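Karam Colored Pieces, Review Meeting
Narnovby, second floor meeting room, Jan 25, 2021
Present: Nour Najjar (chair), Rami Mansour, Elias Chamoun, Afaf Mansour. Apologies: Gholamreza Kazemi, who sent written comments.

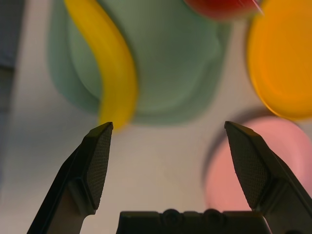
Afaf Mansour said the colors should be settled before anyone spent more time on outlines, as the last two rounds had gone the other way and the paint order had to be changed both times. She asked for this to be taken first. Agreed, and the agenda was reordered.

1. Minutes of the previous meeting
Accepted with one correction. Under item 4, "storage tray" should read "storage bag." The tray was dropped in August.

2. Colors
The pale sage green stays. Rami Mansour had wanted a stronger green and still thinks the pale one gets lost on a light table, particularly from a child's seat. Afaf Mansour said the stronger green had been tried and sat too close to the blue under the lamps in the playroom. Elias Chamoun had no preference but pointed out that the pale green is already mixed and paid for.

Gholamreza Kazemi's written comment was read out. He would keep the pale green and make the other colors a little quieter to go with it. Nour Najjar did not want to reopen the full range. It was agreed that Rami will put the pieces on a darker cloth and on a bare table, look at both from across the room, and report back. If there is no strong objection after that, the color is final.

Biremex has sent a new color card. The card was passed around. Two of the shades have the same name on the front and different codes on the back. Elias will call them.

3. Outlines
The rounded pieces with lobes are liked by everyone who has handled them. The open question is how deep the dips between the lobes should go. Deep dips give small fingers something to hold. They also collect crumbs, and the sander has trouble getting into them. Elias brought a drawing with shallower dips. Afaf thought it looked like a cookie that had spread in the oven. Nour asked whether the piece could still be told from the plain round one by touch with the eyes closed, since that is one of the games in the leaflet. No one could say from a drawing.

Elias to make up a sample with the shallower dips. The present outline stays in use until the sample has been tried.

Rami raised the matter of names for the shapes. The leaflet says "flower," the order sheet says "cloud," and the box label says nothing. Some discussion. Nour said children will call it what they like and the office needs one word. "Cloud" was chosen, three to one.

4. Size
The set will be tested again for the younger group. Any piece that fails will be made larger or taken out. Afaf asked that the test be done on finished pieces, with paint, and that the result be written on the sheet along with the name of the person who did it. Agreed.

Gholamreza's note suggested thicker pieces all around, so that they can stand on edge. Elias said this would put the weight of a full bag up more than he would like and would mean a new price from Flevov. Left for the next round.

5. Flevov
Flevov will not take orders smaller than 24 sets. Nour thought this was fine for the first run. Rami was less sure and asked where they would be kept. The shelf behind the copier was suggested and rejected as damp. Afaf offered the lower cupboard in the playroom if the old puzzles can be moved out of it.

The price per set is $28 without the bag. Elias had expected the bag to be included and has an email that seems to say so. He will forward it to Nour, who will take it up with them directly. Delivery to our door is a separate charge of $134 for the whole order. Accepted.

6. The table
The off-white table is to stay as the sorting and viewing table. Afaf reported that cups have been left on it again. Ring marks make it hard to judge the pale colors, and she has had to clean it before each viewing. A sign was proposed. Nour would prefer people were simply told, and will do so. Drinks to go on the windowsill.

Rami asked if the pieces could be left out overnight between viewings so that they do not have to be laid out again each morning. Agreed, provided the cleaner is told and the blind is down. Afaf wants the blind down in any case because of fading.

7. Leaflet
Text is with Afaf. It runs over by a paragraph. The matching game can be cut down and the washing instructions must stay. Gholamreza has offered to draw the shapes as outlines for the back page so that children can lay the pieces on top. Accepted with thanks. The outlines have to be printed at full size, so he needs the final cloud shape from Elias before he starts.

8. Other business
The label maker is missing. Rami thinks it is in the van.

Elias asked that sample pieces not be taken home. Two people looked at the floor. They will be returned.

Actions
Rami Mansour: view the pale green on dark cloth and on bare table; look in the van.
Elias Chamoun: sample cloud piece with shallower dips; call Biremex about the codes; forward the Flevov email; send the final shape to Gholamreza Kazemi.
Afaf Mansour: shorten the leaflet; clear the lower cupboard; tell the cleaner.
Nour Najjar: Flevov and the bag; drinks on the table.

Next meeting when the sample piece is ready. Elias to circulate a date.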